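The house rules for a two-armed machine

The rule sheet at Limberg runs to two sides of paper and has been rewritten more often than anyone there cares to remember. The current version is dated July 28, 2024. It covers one job: a two-armed humanoid handling black moulded shells between a yellow work surface and a crate. Kadir Kaplan wrote most of it.

He did not start from nothing. There are published safety standards for industrial robots, and Limberg works to them. But those documents were mostly drawn up with fixed arms in mind, bolted to a plinth, with a fence round them. A machine with legs and hands, working at ordinary furniture on an ordinary carpet, leaves a good deal for the site to decide. How close may a hand come to a rack? Who may move a box while the arms are powered? What counts as stopped?

Kaplan's first answer was to write down everything. The early draft had 34 rules and people stopped reading after the first page. The present one has 12, and anyone who works in the room has to be able to say them without the sheet.

The first few deal with contact. A hand may rest on a surface if the task needs it. It may touch fixed structure only at low speed, and the operator must say aloud that contact has been made. If a finger meets something it was not sent to meet, the arm is held where it is until someone has looked at it from the side. Backing off straight away is forbidden, as a curled finger can take hold of whatever it is touching and pull it over.
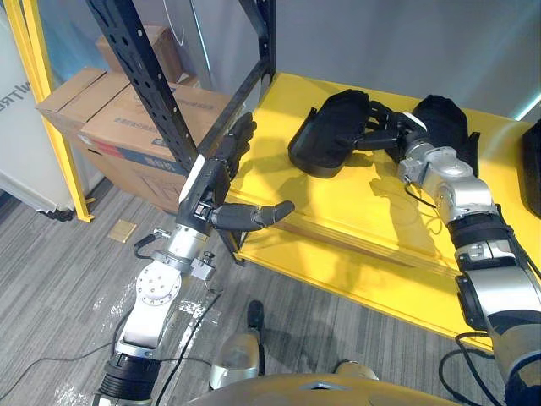
The left hand against a rack post, the right on the yellow shelf.

Mattes Hinrichs, who runs most of the shifts, thinks the contact rules are the ones that earn their keep. He came from a packaging plant where the robots were fenced and the staff never saw a hand touch anything by mistake. At Limberg he sees it often enough to want a procedure for it. The log now holds 2,313 runs, and 717 of them carry a note of some kind. Most of the notes are dull: a part placed crooked, a thumb that stopped short, a lead that needed moving.

Leads get a rule to themselves. Anything lying on the floor within reach of the feet has to be walked and checked before power goes on, by a person, on foot. The same person checks the floor marks. If tape has lifted or been scuffed, it is replaced before the run and not after it. Hinrichs admits this is the rule most likely to be skipped late in the day, and he has sent people home over it once.

Then there is the layout of parts. Shells go down in a single row with space between them and all face the same way. A person laying them out does so with both arms parked, then steps back past the rack and calls clear. Nothing is straightened by hand once the call has been made, however small the error. A crooked part is a note in the log. A person's wrist under a robot's wrist is a report to the insurer.

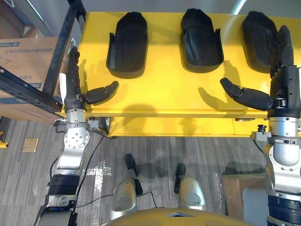
Three shells in a row, with a hand at either end of the table.

Not every site does it like this. At Etitz, where a similar job is being set up, the staff are allowed to reach in during a pause, provided one of them holds the stop button. Kaplan does not like it. A pause, in his view, is a state of the software, and the rule should depend on whether the motors have power. The two sites compared sheets last September and agreed on nearly everything except that point, which is still open.

Packing has its own short section. Film and loose wrap should be kept clear of the joints, and if any is caught the run ends. The grip on a part is tested with a small lift before the arm travels. Packages already in the crate are not to be pressed on to make room. Where the two arms carry different tools, the operator names the tool and the side in every instruction, so "left hand, open" and never just "open".
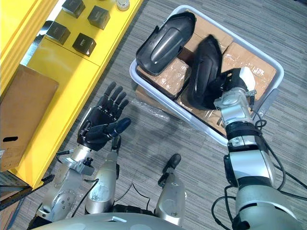 Shahram Nazari would cut the sheet further still. Twelve rules are too many for a new starter, he argues, and half of them could be built into the control software, where they could not be forgotten on a long afternoon. He would keep the floor check, the clear call and the motor power rule on paper and put the rest in code. Kaplan has heard this before and agrees with some of it. His objection is that a rule in software tends to go unread, and when the software is changed the rule may go with it.

For now the sheet stays as it is, taped inside the door at Limberg. The next review will look at the grip test, which several operators say takes too long, and at whether the spoken contact call is any use when only one person is in the room.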